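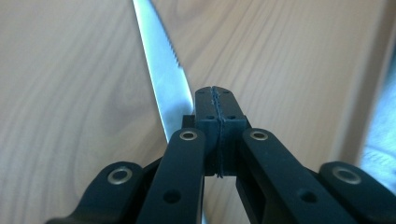
*A knife blade with a short row of serrations, on a pale wood-grain tabletop.*

## The Knife That Lives on the Table

Most kitchens have one good knife that people are careful with and several plain ones that do the work. Thanasis Konstantinidis has spent 16 years sharpening, repairing and selling both kinds from his shop, Gounder, and he would rather talk about the plain ones.

"People bring me the chef's knife in a towel," he says. "The table knife they throw in the sink."

The ordinary table knife is a simple object. A narrow strip of stainless steel, a handle, and on many of them a few small teeth along one edge. Those teeth are there for bread crust, chicken and the skin of a tomato. They aren't meant for steak, though everyone uses them for it.

Konstantinidis keeps 143 odd table knives in a drawer behind the counter, sorted by length. Customers come in with a single knife from a set and ask him to find its match. He has two shelves of Tultus and Sostano pieces for this, and the rest have no maker's mark at all. June is his busiest month, when families are getting ready for summer visitors and find they are two knives short.

The oldest piece in the shop is a carbon steel table knife dated 1853, bought in a box lot. It has gone dark gray and he oils it twice a year. It isn't for sale.

His advice on care is short. Wash stainless knives soon after a salty or acidic meal and dry them with a cloth, as salt left on the blade can pit it. Keep the blades from knocking against each other in the dishwasher basket. Don't run a serrated edge through a pull-through sharpener, which will flatten the teeth. A fine tapered rod, used in each notch from the beveled side, does the job in a few minutes.

Wooden tabletops need some thought too. A knife edge will mark a soft finish quickly, so cut on a board or a plate. Konstantinidis uses a Hisov board at home, now badly scored on one side. He turned it over last winter and has started on the other.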